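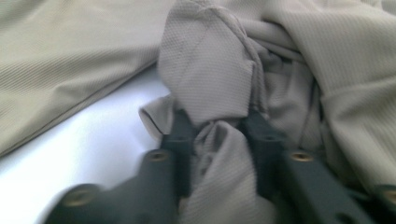 How long does one fill of Vener line paint last on a full-size soccer field?
One 6-gallon drum marks a full-size field once from bare grass, or three times when you are going over lines that still show.

Vener Ready-Mix Line Paint, White

Vener is a water-based paint for marking grass soccer fields. It comes ready to use, so there is no mixing or measuring. Stir the drum, pour the paint into the marker tank and start walking.

Lines are dry to the touch in 30 minutes in fair weather. In damp conditions allow longer, and do not mark if rain is due before kickoff. Mow first and mark after — fresh clippings stick to the wheels and leave gaps.

Fits: Ivik wheel-to-wheel markers, Ikeda spray markers (use the wide nozzle) and most other push-along machines.

Not for: artificial turf, indoor courts or asphalt.

Storage: keep the lid tight and the drum above freezing. Paint that has frozen will not spray evenly and should be thrown out.

Cleaning: run clean water through the pump and nozzle as soon as you finish. Dried paint in the nozzle is the usual cause of a weak line.

Delivery: orders placed by noon Tuesday ship the same week from our Eltthorpe warehouse. Clubs buying for a whole season can order by the pallet — ask for a price before you check out. Nozzles and spare filters are sold separately.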